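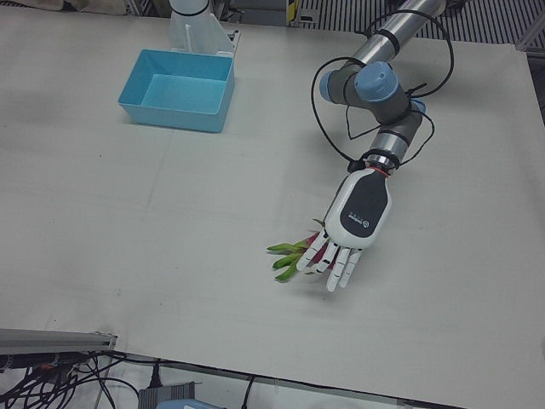
Plastic vegetables and play food collect dirt faster than most other toys in the house, and in our home they get washed every second week. I have tried several ways since my daughter got her first set, and the way I describe on this page is the one I stayed with. The most useful thing is a shallow bin with walls that open a little outward, like the light blue one on the white table. Small pieces do not hide in the corners of it, and you can see the bottom at one look. The pieces which need the most care are the ones with leaves, like the piece with narrow green leaves and a pinkish-red base. Dust goes down between the leaves and stays there, and a cloth does not reach it.

What I use

A shallow bin for the washing and a second one for the rinse. Dish soap without strong perfume. An old soft toothbrush. Two cotton towels. White vinegar, only for sticky pieces.

Washing

Fill the first bin with warm water to the height of two fingers. More water is not better, the light pieces only swim away from you. Add 7 drops of soap and mix with the hand. Put in the smooth pieces first, the tomatoes and eggs and so on, and leave them for ten minutes while you do something else.

Leafy pieces I do one by one. Hold the piece by the thick end, with the leaves pointing away from the hand, and brush from the base to the tips. If you brush in the other direction the leaves bend back and after some months they get a white line where they bend. I ruined a leek in this way. For very narrow leaves it helps to press the brush flat and turn the vegetable, and keep the brush still.

Please do not put hollow pieces under the water if they have a small hole. The water goes in and does not want to come out again, and in one month you have black spots inside. Wipe these with a damp cloth. You can close the hole with a bit of tape before you start, but my tape always came off.

Wooden pieces are a different story. Damp cloth, quick, and dry immediately. Felt pieces I do not wash at all if I can avoid it, I only use the clothes brush.

Sticker glue and crayon

Price stickers leave a gray ring. Put one drop of cooking oil on it, wait, rub with a dry cloth, then wash with soap so the oil goes away too. Crayon comes off with baking soda on a damp finger. Ballpoint pen I could never remove completely – if you have a method, please write to me.

Drying

Shake every leafy piece over the sink, then lay it on its side on the towel. Standing up, the water runs into the base and stays there. Turn everything once before you go to bed. In the morning I put it back in the bin, and only when the towel under it feels dry.

The table

A white table is good for sorting because you notice every crumb and every missing piece. It also shows every scuff. For light scuffs I use a damp cloth with baking soda, small circles, no pressure. If your table has a seam, clean along the seam with a dry toothbrush first, otherwise you push the wet dirt into it. My own table has a matte surface, so I do not use any polish. Polish makes shiny islands on it which you see every time the sun is low.

Storing

Deep boxes look practical in the shop, but a child turns them over to find the one carrot at the bottom. Since April we have the play food in two shallow bins under the bench, one for vegetables and fruit, one for all the rest. Leafy pieces go on top. Leaves that lie a whole winter under a plastic pumpkin stay flat.

If leaves are already flat, put them for a short moment in hot water from the tap (not from the kettle!), form them with the fingers and hold them under cold water. It works well with soft plastic. With hard plastic it does not work and the leaf can break.

From readers

Bhavana Rodrigues writes that she washes the smooth pieces in a laundry net in the upper rack of the dishwasher, on the short program, without the drying. I tested it with our pears and they were fine, but the paint on one apple became dull, so I would first try with a piece you do not love.

Riku Hayashi asks if vinegar harms the color. I use one spoon in a glass of water and have seen no change, but do not let pieces lie in it overnight.

Last changed June 25, 2022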